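Search this site
Search term Go
News and comment

"Recyclable" claims on gift packaging leave shoppers guessing, says Arkine

Local repair and reuse group publishes its look at boxes, bags and wrap sold as green, and asks sellers to show their working

WOTNESS, June - A good deal of the gift packaging sold as recyclable in shops and online can't go in the household recycling bin in Wotness, and much of the rest comes with wording so loose that a shopper has no way of testing it. That is the finding of a report released this month by Arkine, the reuse and repair group based on Polák Street.

Arkine bought 60 items of gift packaging over the winter. They were the ordinary sort of thing: wrapping paper, ribbon, tissue, rigid boxes, jewellery pouches, paper bags with rope handles, and the shredded filling that ends up all over the carpet. Every one carried some kind of environmental claim on the label or on the page where it was sold. The group then wrote to the 57 sellers behind them with the same short set of questions. What is it made of? Where can a person take it once they've finished with it? Who checked?

Only three sellers answered all of the questions. Others sent a link to a general page about caring for the planet, or thanked Arkine for its interest and promised that somebody would be in touch.

"We weren't trying to catch anyone out," said Ningsih Wuisan, who led the work. "If you print the word 'recyclable' on a box, you ought to be able to say where it gets recycled. A factory that could take it in theory, in a country I don't live in, is no use to me when I'm standing over my bin."

The report is hardest on packaging made from several materials stuck together. A card box with a magnet in the lid and a plastic film over the outside may be mostly card, but few people are going to pick it apart at the kitchen table. Ribbon fares no better. Arkine found it described as "eco", "earth kind" and, in one case, "conscious", with no mention of the fibre.

Plain brown paper does well, though the group declines to get carried away. It is easy to recycle when it is clean and free of tape. It also tears in the post, so some sellers use two or three layers where one layer of something stronger would have done the job. Arkine asked for figures on this and got none, and the report says so.

The section on "reusable" packaging is likely to annoy the trade most. Several sellers have moved from boxes to fabric bags and now present the bag as a second gift. Arkine's view is that a bag is reusable only if somebody reuses it. No seller who made the claim could offer any evidence of how often that happens. One replied that its customers "love to treasure" the bags, and sent nothing to back it up.

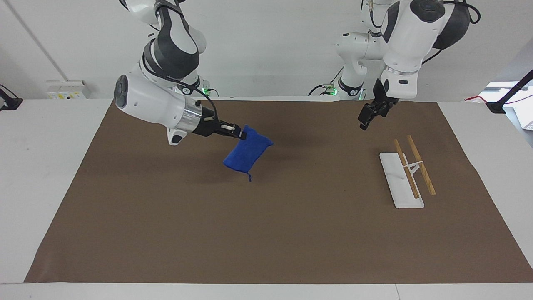 Soft drawstring pouches come up again and again in the replies. They feel expensive and they photograph well, which may explain their popularity better than any saving in waste. A velvet-type finish is very often polyester, and household collections don't take it. Most of the product pages Arkine read gave a colour and a size and left out the fabric altogether.

Dario Rinaldi, who runs the mending table at Arkine, keeps a drawer of them. "People hand them in because they feel bad throwing them out," he said. "We use a few for buttons and spare keys. After that I've got a drawer full of little bags and so has everybody else."

Not everyone accepts the findings. Ikhsan Yusof, who sells candles and soap from a shop in Bratberg, told the group that small traders buy what the wholesaler stocks and repeat what the wholesaler tells them. Arkine thinks this is a fair point and has printed his letter in full at the back of the report. It adds that a trader who doesn't know is free to leave the word off the label.

The group is asking sellers to do the following:

- name the main material, and any coating, on the pack
- say whether a normal household collection will take it
- drop "eco", "green" and "conscious" unless a plain fact follows
- offer an option with no gift packaging at the till and online, at no extra charge

It is not calling for a new logo. The report notes that there are plenty already, and that the people Arkine spoke to at its open mornings couldn't tell an official mark from a drawing of a leaf.

Abdelkrim Hegazy, who chairs Arkine, said the group would write to the same sellers again before the winter season and publish whatever came back. "I'd like to be proved wrong," he said. "I've read a lot of promises about packaging, and I'm still waiting for the numbers."

The report, "Tied Up With A Bow", runs to 62 pages and is free to read at the Arkine shop. Paper copies are lent out, and the group would like them back.

Notes for editors

Arkine takes no money from packaging makers or waste firms. The items were bought at full price. The findings on collection apply to Wotness, and rules elsewhere may differ. The report does not rank sellers.

Contact: Ľubomír Sýkora, press desk, Arkine, Polák Street, Wotness | © Arkine. All rights reserved | Back to top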